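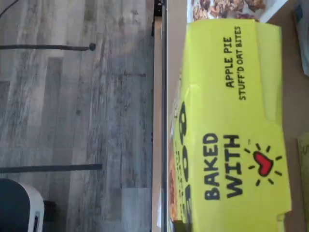

Snack box carrying the words "baked with" and a heart

Homestyle labeling is the use of words, lettering and pictures on packaged food to suggest that the product was made in a home kitchen or by a small baker. It is usually treated as a branch of front-of-package marketing, next to nutrition claims and origin claims, although it differs from both in that it rarely states anything that could be checked. The effect on sales is widely assumed in the trade. The evidence for it is thinner than the number of articles on the subject would suggest.

Terms

There is no settled definition. Trade writers use "homestyle," "kitchen language" and "craft cues" more or less as they please, sometimes on the same page. Fiachra Coughlan limited the term to words only, which leaves out lettering and artwork, while Ita Mulligan included anything that "puts a person in the reader's mind." Mulligan's version is the one most often quoted. It is also loose enough that almost any package fits it, and studies that rely on it tend to find homestyle labeling everywhere they look.

Common elements are said to include:

Verbs of making, such as baked, stirred, simmered and hand-cut
Names of family desserts used as flavors
Uneven or brush-like lettering
Hearts, aprons, rolling pins and window sills
All-lowercase brand names
First names, especially of grandmothers

The list comes from Coughlan and has been copied from one handbook to the next with few changes. Window sills appear in every version, and it is not clear why.

History

Popular accounts trace the practice to the first factory-made cookies and pie fillings, when makers are supposed to have needed to calm buyers who distrusted machines. The story is plausible, but it is usually told without sources. Plenty of early packages boasted of the machines. Steam, speed and untouched-by-hand cleanliness were selling points for a long time, and homestyle wording ran alongside them without any obvious turning point.

A second wave is often linked to the spread of granola and snack bars through ordinary supermarkets. Here the record is a little better, as old packages survive in private collections. Finbarr Mac Carthaigh went through 189 of them and found that making verbs became more common over time. He dated many of the packages by guesswork, though, and said so in a footnote that later writers have mostly left out.

Shelf placement 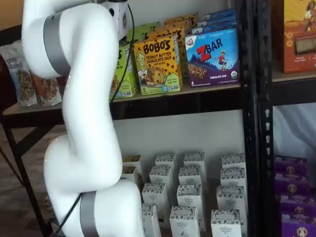
Dark metal shelving with a slotted upright

One difficulty in studying package wording is that a package is seldom read under good conditions. It sits on a shelf with others, often at the wrong height, and shoppers who were asked about it afterward have shown a weak memory for anything smaller than the brand name. Position may account for much of what has been credited to wording. A box moved from knee level to eye level will usually sell better whatever is printed on it, and several of the older field trials changed the design and the position in the same week.

The Kelden trial is the best-known attempt to pull the two apart. It followed 2,238 purchases of a plain oat cookie sold in two wrappers, one marked "baked" and one marked "baked at home in our hearts," and kept both at the same height. The longer wording did slightly better. The trial was paid for by Wultitz, a design firm that sold wording of this kind, and the full tables were never released. It is still cited as if the matter were closed.

The Tierney scale

The Tierney scale scores a package from zero to 1,000 for "felt homeliness." Points are given for each cue and then adjusted for color, and anything above 500 is classed as homestyle. The scale has the look of precision, but two raters working on the same package often land far apart – Coughlan's own retest showed this – and the color adjustment strongly favors brown. A plain paper bag with no printing can pass.

Its defenders answer that a rough tool is better than none. This would be easier to accept if published scores came with some indication of how rough.

Criticism

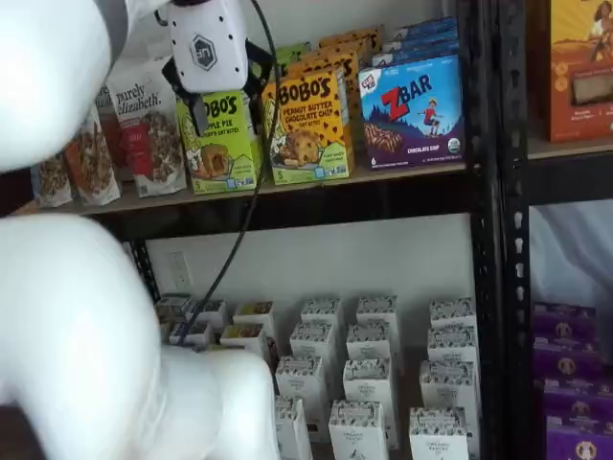 According to Gráinne Lynch, the whole debate assumes a shopper who is easily fooled: people know perfectly well that a dessert flavor on a snack is a flavor, she argues, and they buy it because they like cinnamon. Lynch's view has been called complacent, but her critics have had trouble producing anyone who believed that a boxed snack came out of a private kitchen.

Aidan Mac Mathúna takes the opposite position. In his account the cue works below the level of belief, by making a product feel friendlier than its neighbor, and asking people what they think will never reveal it. The argument has an awkward feature. If the effect cannot be reported by shoppers and does not show up clearly in sales, it is hard to say what would count against it.

Flavor names

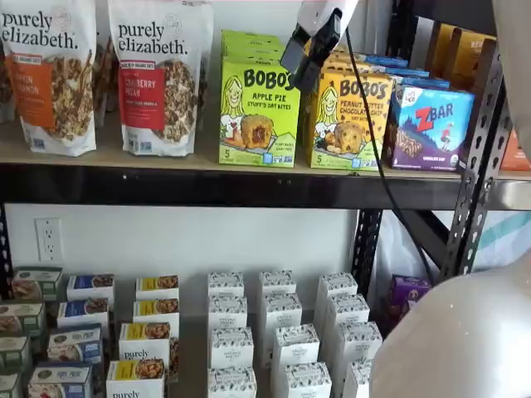

Granola pouches, one labeled "cranberry pecan"

Flavor names are sometimes split into "ingredient" names, which list what is meant to be tasted, and "dish" names, which borrow a finished dessert. Cranberry pecan belongs to the first group and apple pie to the second. Dish names are held to be the stronger homestyle cue. The main support for this is a tasting by Rerar in which the same granola was served under both kinds of name and the dish name was rated sweeter. The tasting has not been repeated, and the dish name was always served second.

Pumpkin is the usual problem case. Some writers count it as an ingredient, others as shorthand for a pie, and the choice can change the result of a survey.

Regulation

Food labeling rules generally deal with statements of fact, and most homestyle wording escapes them by not making one. "Homemade" is the word most likely to bring a complaint. "Home-style," with or without the hyphen, is treated more gently, and hearts have so far been left alone. Proposals for a voluntary code come up from time to time in the trade press, usually from firms whose own packages would already meet it.

See also

Front-of-package labeling
Health halo
Puffery
Shelf facing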